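Tuvia Hand Kit: Thin Objects Set
Data card, release 3
Last edited 06/11/2018

Summary

This set goes with the Tuvia hand kit sold by Traris. It holds wrist camera recordings of the hand picking up, holding and passing over thin flat items: key cards, loyalty cards, folded paper and the like. Buyers of the kit get it with the software. It can also be had alone under the terms at the end of this file.

Contents

1,353 recordings, split by object type. Each folder has the video, the joint log and a short text file with the grip name and the outcome (held, slipped, dropped). 163 recordings are kept apart in the folder "check" and should not be used for training. Cards were used as they came, with their printing on, and were handed over at whatever angle the operator chose. 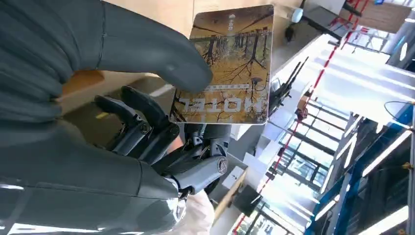

Hotel key card between thumb and fingers, wrist camera view.

Grip names

"Flat pinch" means the thumb on one face of the card and two fingers on the other side. "Edge pinch" means the card is held by its long edges. Release 2 used "side pinch" for both, so old labels should not be mixed with new ones.

What changed in release 3

Joint logs now start at the same moment as the video. The Dondska controller used for release 1 wrote its logs late, and those files have been taken out. Folder names no longer contain spaces.

Known problems

Motor current is missing for the first 600 files. Lights and windows wash out parts of some recordings, mostly when the wrist is turned up. Small print on cards is often too small to read, and we don't recommend the set for text reading work. The force values are raw and differ from one hand to the next. Run the calibration script that comes with your kit before comparing them with your own.

Terms

Free for teaching and in-house testing. Resale of the recordings needs a written agreement with Traris. Kits bought through Valdovinos are covered by the same terms. Report bad files by folder name and file number.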